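# Two days at the Umine processing expo

*December 10, 2024*

I'd been meaning to go to Umine for years, and this time I booked before I could talk myself out of it. 132 stands in one hall! I run a small snack packing business and wanted prices on a nut roaster and a decent peeler, plus a feel for the dealership deals everyone keeps emailing me about.

First stop was Trono, who make shelling and peeling lines for almonds and peanuts. They had a peeler running all morning (loud, bring earplugs) and the samples were lovely, hardly a broken kernel in the tray. Their dealer terms are less lovely. You pay a deposit up front, you get one county, and you have to move 5 machines in the first year. I asked what happens if you only sell four and got a very long answer with no number in it.

Acuña was more my size. They sell a batch roaster that would fit through my back door — I measured it with my own tape while the rep was at lunch — and they'll take it back within the season if it doesn't suit you. The brochure says 704 pounds a shift. I'd be happy with half. They also do the training at your place instead of making you drive to theirs, so that's a big plus in my book. 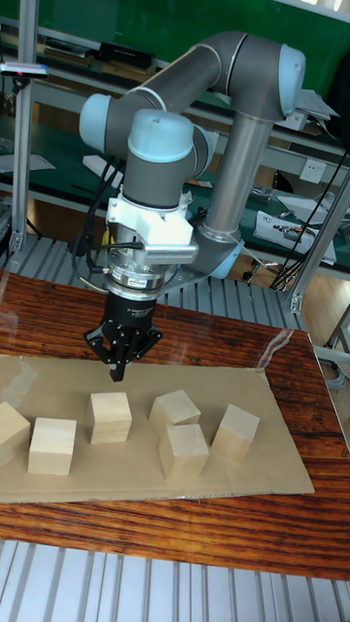
*Robot arm with a black gripper, over a sheet of cardboard.*

Akon had the last stand I visited, bagging and sealing mostly. Nice people, prices on the wall, no fuss. I came home with their quote and Acuña's, and I'll ring both once I've been through the electric bill. Parking was 2 blocks away and free, by the way, if you're going next October.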